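How does water know the way to your tap?

You open the tap in the kitchen and the water comes. You close it and the water stops. It happens so many times in a day that we do not think about it any more. But the tap itself does not push the water. It is only a small door. Something else must push the water from behind, and it must push all the time, also in the night when you are sleeping.

This something is very often just weight.

Water is heavy

Try to lift a bucket which is full to the top. You will feel it in your arms! One litre of water weighs one kilogram, and a normal bucket holds about 13 litres. Now imagine a pipe that stands straight up and is as tall as a house, full of water. All the water in the upper part is pressing on the water in the lower part. We call this pressing pressure. The taller the water stands, the bigger the pressure at the bottom.

It is interesting that the width of the pipe does not matter. A thin pipe and a fat pipe, both of the same height, have the same pressure at the bottom. Many grown-ups do not believe this when they hear it for the first time.

The tower in Skenelitz

In the old days people in the town of Skenelitz carried water home from the well. Then they built a water tower on the hill behind the market. It is 46 metres high and has 194 steps inside, which go round and round along the wall. At the top there is a big round tank. Pumps bring the water up to the tank, and from there it goes down by itself, under the streets and into the houses.

The tank must stand higher than the highest tap in the town. If you live on a hill that is higher than the tank, you are unlucky, because the water will not climb up to you without help from another pump.

A tap on the table works with the same kind of little door. You turn it or press it, a hole opens inside, and the drink can run out.

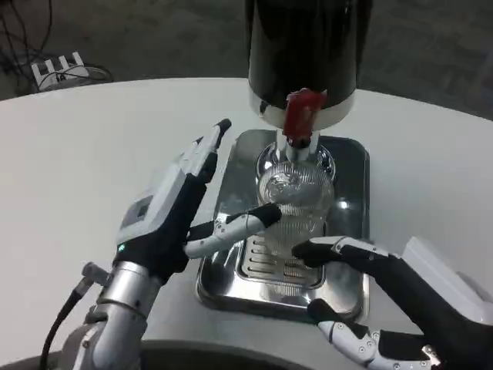
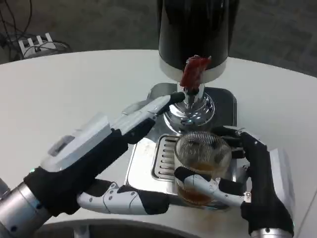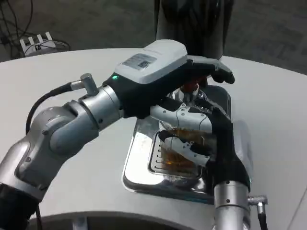
Photos: Borkico

Why does it sometimes go "glug"?

When you pour from a full bottle and hold it very steep, the juice does not come in a smooth line. It says glug, glug, glug and splashes on your sleeve. The reason is air. When some juice goes out, some air has to come in and take its place. If there is only one opening, the air and the juice must take turns in it. Each glug is one big bubble going in.

If there is a second hole for the air, the pouring becomes smooth. Look at the lid of a petrol can or a big cooking oil can. You may find a small extra hole there, or a little cap which you can open.

Thick and thin

Water runs fast. Honey runs slowly, and cold honey runs so slowly that you can butter your bread while you wait. How easily a liquid flows depends on how much its tiny parts hold each other back when they want to slide past. Scientists say that honey has a high viscosity. It is a difficult word, but you can practise it at breakfast.

Try it yourself

You need a big empty plastic bottle, sticky tape, water and an adult who makes the holes.

Ask the adult to make three holes in one side of the bottle: one near the top, one in the middle and one near the bottom. They should all be the same size. Put one long piece of tape over all three. Stand the bottle in the bath or in the garden (not in January, please, or your fingers will freeze). Fill it up to the neck and leave the cap off. Now pull the tape away quickly.

Watch which hole gives the strongest stream. Then fill the bottle again, put your thumbs over two of the holes, close the cap tightly and see what happens to the third one.

Words to remember

Pressure: how hard something presses on a place.
Tank: a large container for keeping water or another liquid.
Pump: a machine that moves a liquid, for example upwards.
Viscosity: how thick a liquid is and how unwillingly it flows.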